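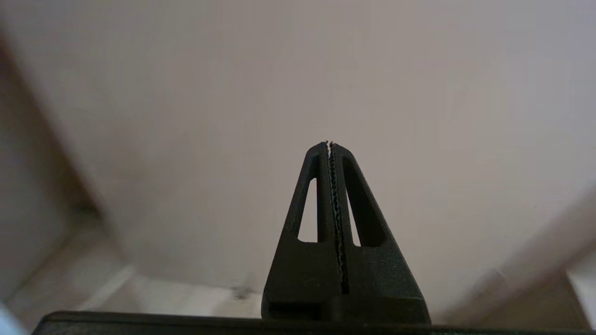
Section 4. Connecting your rooms to the booking channels

Read this section before you turn on the connection. The Prornalent sales page says that a small guesthouse can be live "in minutes." Plan for an afternoon, and do it in a quiet month. February is good. The week before a holiday is a bad choice.

The steps below were written for the Brukia desk program, version 2, linked to the Prornalent channel service. If you use the older Piltton desk program, the menus have other names and steps 7 and 8 don't apply.

Before you start

Have these at hand:

Your property number from Prornalent (it is in the welcome message, near the bottom, under the advertising).
A list of your rooms as they are today. An old brochure won't do.
Your cancellation terms, written out in full.
Login details for every booking site where you are already listed.

Caution: Don't connect a site where you have open bookings until you have printed or saved those bookings. The import is supposed to bring them over. It brings most of them over.

4.1 Setting up room types

1. Open Brukia and choose Property, then Rooms.

2. Delete the sample rooms. The program ships with a "Deluxe Ocean Suite" and a "Budget Twin," and both will be sent to the channels if you leave them in place. There is no warning.

3. Add a room type for each kind of room you sell. Two rooms with the same beds and the same bathroom can share a type even if one has the better view. If guests pay more for the view, make it a separate type.

4. Enter the number of rooms in each type. Check this figure twice. A wrong number here is the usual cause of double bookings, whatever the help pages say about "channel delay."

5. Fill in Maximum guests. Babies count as guests in this field but not in the price field. Cots have a box of their own further down.

6. Choose Save, wait for the green tick, then leave the page and come back to it. If your entries are still there, they were saved. The green tick alone means very little – it also shows up when the connection has dropped.

Note: Room names may be up to 60 characters. Some sites cut them shorter without telling you, so put the words that matter first. "Double room, garden side" survives a cut better than "Our charming and peaceful garden-side double."

4.2 Amenities

The amenity list is long and mostly written for big hotels. You will be invited to tick as many boxes as possible, and a bar at the top of the page turns from red to green as you do. Ignore the bar. It measures ticks, and has no effect that we could find on where your listing appears.

1. Tick only what a guest can use today. A sauna under repair is not a sauna.

2. For WiFi, choose between Whole property and Common areas. If the signal reaches the upstairs rooms only when the door is open, choose Common areas.

3. For Airport transfer, set a price or tick On request. If you leave both blank, several sites show the transfer as free, and the guest will arrive with a screenshot.

4. For Parking, say whether it is on site and whether it can be reserved. "Nearby" is accepted by the program and argued over by guests.

5. Leave Express check-out blank unless you have somewhere for people to drop the key.

Caution: The button marked Suggest amenities fills in the list from properties it considers similar to yours. In our trial it gave a house with no garden a barbecue and a sun terrace. If you press it by accident, choose Undo right away, before moving to another tab.

4.3 Prices

Enter one base price per room type and let the channels work from it. The program offers automatic pricing through an add-on called Lumbantobing, and will keep asking you about it until you say no. You can switch it on later. We suggest you run a full season without it first, so that you have something to compare its results with. The claims on the add-on's own page come with no source.

7. Choose Prices, then Base. Type the price without a currency sign. A price typed as 3,410 is read as three thousand four hundred and ten in local currency; a price typed as 3.410 is read as a little over three. Both are accepted.

8. Set a lowest allowed price. In the test account we used 325. If a discount on one of the sites would take you below the floor, the sale is blocked and you get a message. This works as described, and is the best reason to use the program at all.

9. Enter taxes and the cleaning fee. Look at how each site shows them. Some add them to the headline price, others add them at the last step, and the program has no control over this even though there is a setting that suggests it does.

10. Choose Publish. 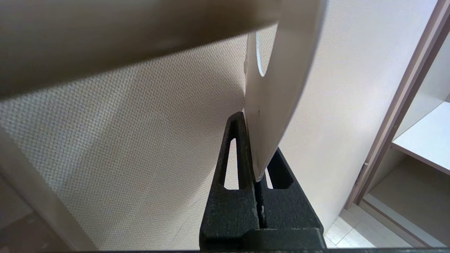 Fig. 4-2. Curved white object held at its lower edge by a black gripper.

4.4 Checking the connection

Don't take the word Connected on the start page as proof of anything. It tells you that Brukia reached Prornalent. It does not tell you that Prornalent reached the booking sites.

1. Pick one date at least three months away and close a single room type for that date.

2. Wait 15 minutes. The stated time is "instant."

3. Open each booking site in a private window, logged out, and search for that date as a guest would.

4. The closed type should be gone. If it is still on sale at one site, open Channels, choose that site, and press Resend all. If it is still there after a second try, disconnect the site and go on updating it by hand until support has answered.

5. Open the room type again and repeat the search. People skip this step, and then wonder why a room has no bookings for that date.

Note: Searching while logged in to your own partner account shows you stored pages. They can be a day old.

4.5 If a double booking happens

It probably will, once. The terms of service put the cost on you.

Keep both confirmation messages with their times. Call the guest who booked second before you write to them; a message sent through the booking site may be held for review. Offer another room if you have one, and a refund if you don't. Then look at the log under Channels, History, and note the time at which each site was told that the room had gone. The log is kept for 30 days and can't be recovered afterward, so save a copy the same evening.

Support will ask whether you changed the room count by hand on any site after connecting. If you did, say so. All later changes have to be made in Brukia only, and one edit made elsewhere is enough to break the link for that room type – the start page will go on saying Connected.

4.6 Turning the connection off

Choose Channels, Disconnect, and confirm. Your listings stay online with the last prices and dates that were sent. They are not closed. If you are shutting for the winter, close all dates first, run the check in 4.4, and disconnect after that.

Canceling the subscription is done on a different page (see Section 9) and disconnecting does not stop the monthly charge.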